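We use cookies to remember your settings. Accept | Decline

What the grippers changed for us

I work in the returns department at Cenley. For six years my job was simple to explain: people send clothes back, I fold them, I put them in the correct bag. Since November a part of the folding is given to the arms from Skaltance, and a part of us is given to teaching. I was moved on a Thursday, together with Bilal Mahasneh and Tyyne Riihimäki.

Teaching means we hold the grippers in our own hands and do the work slowly, many times. The target is 65 good recordings in a shift. Black things are the most difficult for me, and fleece with cords is the worst of them.

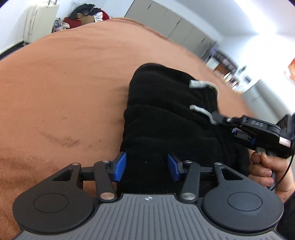 What is better, what is not

My shoulders are better. Before, I lifted nearly 400 parcels in a day, and in the evening I could not reach the top shelf in my kitchen. The pay is the same, only the night supplement is gone, and for Tyyne this was real money.
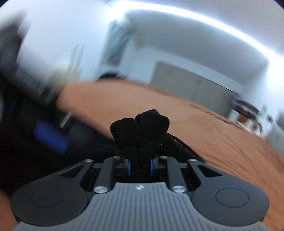 I miss my fingers, if I can say it like this. With my hand I know at once if a thing is wool or acrylic, and if it has a hole. With the gripper I must learn to look instead. A small black knitted piece bunches up between the two fingers in a lump, and I feel only the trigger. Bilal is faster than me because he played many video games. He denies it.

Ekua Ofori from the union asked our manager what happens to the folding tables after the spring. He answered that 2 of them will stay. We have asked for this in writing and we are still waiting.

I will write again when I know more about the new shifts.

Contact | Copyright Tatiana Doležal | Back to top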